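Right. I've now read the whole Woldale "seven-day kitchen reset" and I've got opinions. Thread.

The claim is that you can sort your entire kitchen in a week and save up to 80 quid a month on food. A month! I don't spend enough on forgotten yoghurt for that to be possible.

Day one is "decant everything". Of course it is. Day one is always decanting. Rice was fine in the bag. Rice has always been fine in the bag.

The plan wants matching jars, and it links to a set from Ituvstead. I'm sure that's a coincidence. I used the odd ones we already had and a couple of takeaway tubs.

My other problem with small jars: what goes in them? The guide says "seeds, spices, little treats". A packet of cumin doesn't fit, so you end up with a jar of cumin and also a bag with the last bit of cumin in it. Two things where there was one.

Day three is the fridge. Everything out, wipe the shelves, put it back "in zones". The zones are called Ready, Soon and Later. My household has never respected a zone in its life.

Jars and fridge, Saturday afternoon:
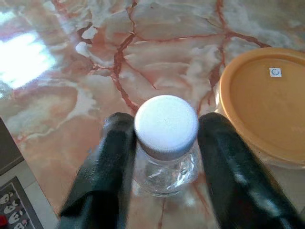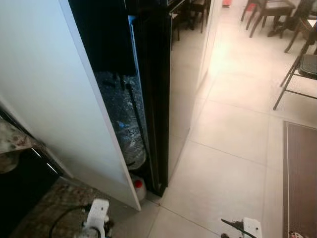
First one: small jar, white lid, waiting for a purpose. Second one: fridge door open, white bottle with the red cap down at the bottom.

Is the bottom of the door Ready, Soon or Later? The guide doesn't say. It has a whole page on label fonts though.

It also says never keep milk in the door, then a few pages on tells you to keep "daily liquids" in the door. What do they think milk is?

I'll give them the shelf wiping. Glass shelves do need doing more often than I do them, and warm water with a drop of washing-up liquid was plenty. You don't need the Zelatach spray. I looked it up and put my phone down again.

Someone's bound to say I'm not following it properly. Correct. I skipped day four (an "intention" for each cupboard) and I'm skipping day six, where you photograph your tins.

The comments under the original post are all "life changing!!" and there are 341 of them. I scrolled a long way looking for one person who'd done it and still had it looking like that a month later. Didn't find one. If that's you, please reply, I'd like to know what you do with the cumin.

Where I've got to: lids back with the tubs they belong to, good. Fridge wiped, good. Zones, no. Buying new jars to hold things that came in a container, no.

Will report back on the 80 quid. Don't hold your breath.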